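Plamport Press will publish the third volume of Anas Bensaid's Zemness sequence in July, the company said Wednesday. The book runs to 900 pages in hardcover, with an e-book to follow the same day.

The volume picks up 11 years after the close of the second and moves the story to the salt ports of the southern coast. Bensaid has dropped the rotating narrators of the earlier books. The text is told by a single character, the surveyor Lesley, and is divided into two parts of unequal length. 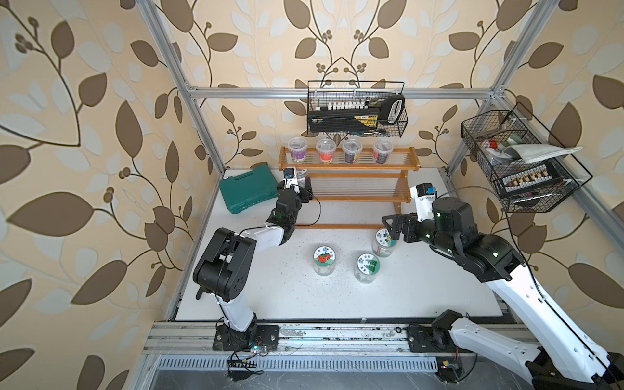 Glass jars and a wooden shelf between two robot arms, with leaf-patterned wallpaper behind.

The first two volumes will be reissued in paperback with corrected maps. Errors in the river names, carried over from the first printing, have been fixed, and the glossary has been merged into one list at the back of each book. Page numbering is unchanged.

Audio rights have gone to Wijaya Audio, which will record all three volumes with one reader. No release date has been set for the recordings. Plamport said a fourth book is under contract but gave no title.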